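Manuals > Drakomar two-arm unit > Simulator set-up > 5. Gripper and camera check
December — Uvosis support desk

Do this before any door or drawer task. Arms idle, sim paused.

1. Load the house room. Wait for all textures.
2. Open wrist view, then body view.
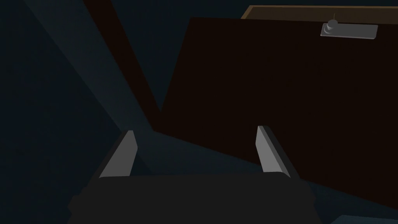
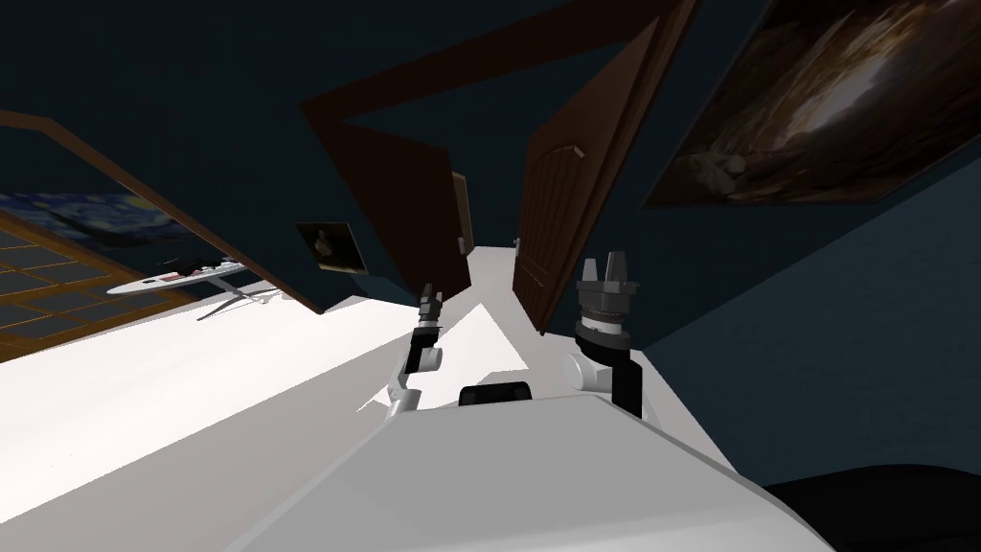
Wrist view first, body view second.

3. Both fingers must show in wrist view. If not, reset camera mount.
4. Body view — check both arms show. Horizon tilt over 5 degrees, re-zero the head joint.
5. Set grip force to 75. Save profle.

CAUTION: don't re-zero with sim runing. Arms jump.

Comment from Czerwiński: Step 5 didn't stick for us at Undthorpe until we closed the profile window first. Error 747 otherwise.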